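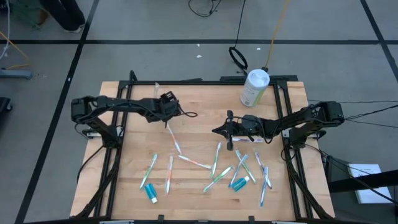 December — open day notes, written up the same evening so excuse the mess

Doors at 9:30, first group in by ten to. Gebhard on the greeting end, me on the two-arm station, Leonidas floating between us and the Orellana people. They'd sent a bigger group than they said. Fine, we had chairs.

Toothbrush demo went first as planned. Brushes and the two tubes of paste scattered on the table, arms pick, one item at a time. Mixed colors on purpose, mixed angles on purpose. Visitors like it more than the blocks demo, everybody knows what a toothbrush weighs and which end you grab.

What worked:
- left arm picking brushes that lie alone. Boring, reliable
- slow speed setting. People could follow it and ask questions while it moved
- letting visitors re-scatter the pile between runs (Leonidas's idea). Keep this!!

What didn't:
- brushes that touch or nearly cross. Gripper closes on the one it wants and drags the neighbor a couple inches. Seen it before, looks worse with people watching
- brush lying right against a tube. Same problem, the tube rolls
- both arms wanting the middle of the table. Right arm waits, then waits some more, and to a visitor that looks like a crash. Someone from Kidstead asked if it was broken. Told her no, it's being polite. Need a proper answer for next time, or a light or something

Count for the morning session: 200 pick attempts logged over all the runs. I cut the last run short when the Ernevine folks arrived early, so don't compare it with last month's number without checking the log first. Haven't split it by arm yet.

Questions people asked, so we can have answers ready:

*Why toothbrushes?* Thin, light, all a little different, the handle isn't the same thickness all the way. Gebhard says cheap too. Also true.

*Can it put them in a cup?* Not in this demo. Gebhard said "soon", I wish he hadn't. We've tried standing them up exactly 6 times and I'm not proud of any of them.

*Does it know which way the bristles point?* Sort of. It picks a spot on the handle and doesn't much care after that. If we ever hand them over to a person it should care.

*How much is the setup?* Leonidas gave the price for the table frame and mounts only, 2,930, and said clearly it's without the arms. At least one person wrote it down without that part. He's going to send the Skisent guy an email so it dosen't travel.

Afternoon was shorter. Repeated the same demo for Ernevine, eight people, they mostly wanted to talk cycle time. Told them we're not tuning for that yet — they were nice about it. One of them spent nearly the whole slot crouched down looking at the fingers and had a good point about softer pads for the round handles. Wrote down the hardness he suggested on the whiteboard, DO NOT ERASE, I'll copy it in here tomorow.

Tape lines on the floor: people respected them more or less. Cables outside the lines are still a problem though. I stepped over the same one all day and so did everybody else. Gebhard wants them up off the floor before the next visit, I agree, just needs an hour and a bag of ties.

To do:
- waiting arm needs some kind of signal (me)
- touching brushes: try nudging apart before the grasp (Leonidas has half a script)
- cables (Gebhard)
- wipe the grippers down, lots of hands on them today
- check clamps on the front rail, didn't get to it before lunch
- email Orellana the short clip they asked for, the one with both arms moving

Log is on the shared drive under open day. Run 4 has the wrong start time, ignore it, the rest are ok.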